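전기밥솥이 있는 테이블: 사진 모음
2022-11-04
글: Jikico 생활사진 게시판

저는 한국에서 살기 시작한 후에 밥솥을 처음 샀습니다. 고향에서는 냄비로 밥을 했기 때문에, 뚜껑이 이렇게 복잡한 물건인 줄 몰랐습니다. 지금은 밥솥의 안쪽을 보는 것을 좋아합니다. 이 페이지의 사진에서는 모두 뚜껑이 열려 있습니다.

첫 번째 사진에는 하얀 찜판이 들어 있습니다. 분홍색 체크무늬 식탁보에 하얀 곰 얼굴이 있고, 꽃과 작은 접시도 같이 있습니다. 짙은 남색 밥솥에는 이런 밝은 천이 잘 어울린다고 생각합니다.
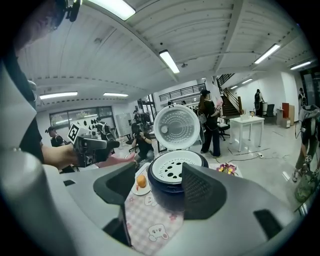
찜판은 밥을 할 때마다 넣어야 합니까?
밥만 할 때는 빼도 됩니다. 저는 만두나 고구마를 찔 때만 넣고, 다 쓴 후에는 씻어서 말린 다음에 따로 보관합니다.

찜판의 구멍에는 전분이 잘 낍니다. 저는 7월에 Prekard 주방용품점에서 작은 솔을 샀는데, 솔 2개를 묶어서 팔았습니다. 하나는 찜판에 쓰고, 다른 하나는 뚜껑 안쪽에 씁니다. 비누는 조금만 있으면 충분합니다.

다음은 내솥의 가장자리가 보이는 사진입니다. 내솥을 꺼낼 때는 양쪽을 똑같이 잡고 똑바로 위로 올리는 것이 좋습니다. 한쪽만 잡으면 기울어져서 솥 바닥이 긁힐 수 있습니다. 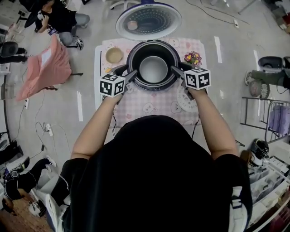 읽는 시간 2분

내솥을 다시 넣기 전에 바깥쪽의 물기를 꼭 닦아 주십시오. 저는 처음에 이것을 몰라서 젖은 솥을 그대로 넣었고, 밥솥에서 이상한 소리가 났습니다. 많이 놀랐습니다. 그 후에는 마른 행주를 항상 밥솥 옆에 둡니다. 행주는 Nautiyal의 면 행주이고, 크기가 좀 작지만 물을 잘 흡수합니다.

그릇에 대해서도 조금 쓰겠습니다. 저는 밥솥 옆에 작은 그릇을 놓는 습관이 있습니다. 주걱을 잠깐 놓을 수도 있고, 먼저 맛볼 밥을 조금 담을 수도 있습니다. 마지막 사진의 베이지색 그릇이 그런 크기입니다. 내솥은 비어 있고, 뚜껑 안쪽은 은색 금속입니다. 작은 구멍들이 곡선으로 줄을 지어 있어서 저는 이 부분이 제일 예쁩니다. 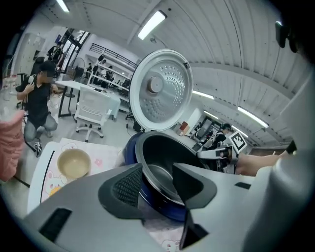 그릇은 너무 깊지 않은 것이 편합니다. 깊은 그릇에 주걱을 넣으면 손잡이가 무거워서 넘어지기 쉽습니다. 저는 Nallow 시장에서 나무 그릇도 하나 샀는데, 물에 오래 담가 두면 안 된다고 들었습니다. 그래서 밥을 먹은 후에 바로 씻습니다.

쌀은 33분 불리고 나서 취사 버튼을 누릅니다. 친구들은 왜 30분이 아니냐고 묻습니다. 특별한 이유는 없고, 한 번 그렇게 했을 때 밥이 맛있어서 계속 그렇게 합니다. 밥이 다 되면 주걱으로 밑에서부터 가볍게 섞고, 뚜껑을 다시 닫아서 잠깐 기다립니다.

댓글 16개 | 목록으로 | 다음 사진 모음: 도시락통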